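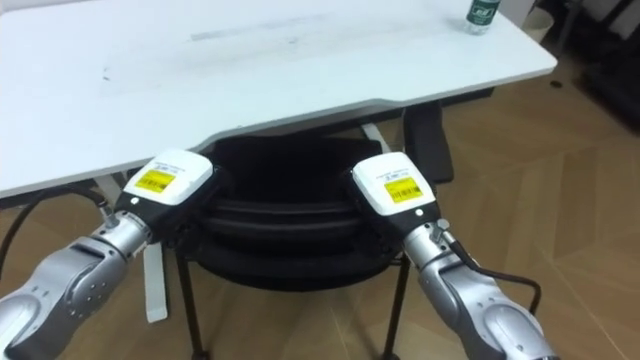
Two arms, one office chair and a table with smudges on it.

So can they do the chores yet? I've been asking since November, when Siu-ming Wu talked me into following the tidy-up trials at Rumholm, and my answer is still "some of them, slowly" (sorry!). Pulling out a chair is a great test, I think. You and I do it with a hip while carrying a cup of tea, but a machine has to pick where to hold the back, keep both sides level and not drag the table along with it. The best run I've heard of took 34 seconds, and Siu-ming was thrilled!

Wiping the table is my real wish. Smudges are faint, and bottles get in the way. I'd pay good money for that one, though not Lurton money – they want 200 a month just for the floors.

Recent posts
My month with the Hirkus mop
Can anything fold a fitted sheet?
Tea with Fung-ping Chiu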